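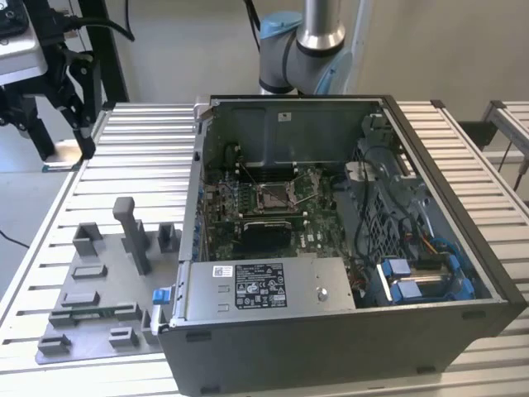 Visit to the Hinance refurbishing works, Nultcombe
April 19, 2026

Our repair group had been asking Hinance for a look round since last September, and this month they found us a morning. The works is on the old dairy site in Nultcombe, up a concrete ramp that is steeper than it looks. Parking is at the back, past the Palaniappan cash and carry. Sign in at the side door, as the front one is for deliveries.

Seija Seppälä met us and took us through the intake room first. Office desktops come in on pallets, mostly from councils and colleges, and each pallet holds up to 149 machines if the towers are the slim sort. They are weighed, given a number and blown out with compressed air in a booth. The booth was loud and we did not stay long.

After that comes grading, which is done by eye at a long bench. Machines with cracked cases go for parts. The rest get a coloured slip — green to rebuild, yellow to hold — and wait on the racks until there is a table free. Arvid Ekström runs the racks. He keeps his own list on paper and checks it against Jillel, the stock system, at the end of each shift.
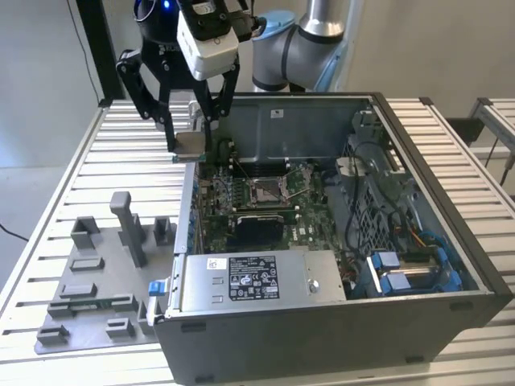 Rebuilding was the part most of us had come for. Seija's view is that an office tower of this sort is a good one to learn on, as the main parts can be found without a diagram. With the case on its side and the panel off, the power supply lies along the near side, the drive cage is to the right and the graphics card is still plugged into the green motherboard. The processor socket is empty, its metal frame and thin lever in plain view. Several of our members had only worked on laptops and spent a good while over this. Someone asked about bent socket pins, and Seija said they try to straighten them under a magnifier but give up after two attempts.

Finished machines are left running overnight in the test room, then wiped down and boxed. The target is 200 a week. Arvid told us they had missed it in two weeks this year, both times for want of cartons.

Tea was in the canteen, with a decent seed cake. We asked about buying spare drive caddies and were given a price list, which I have left in the folder at the workshop. Groups of up to a dozen can visit by writing to the office. Wear flat shoes and bring a jumper, as the racking area is not heated.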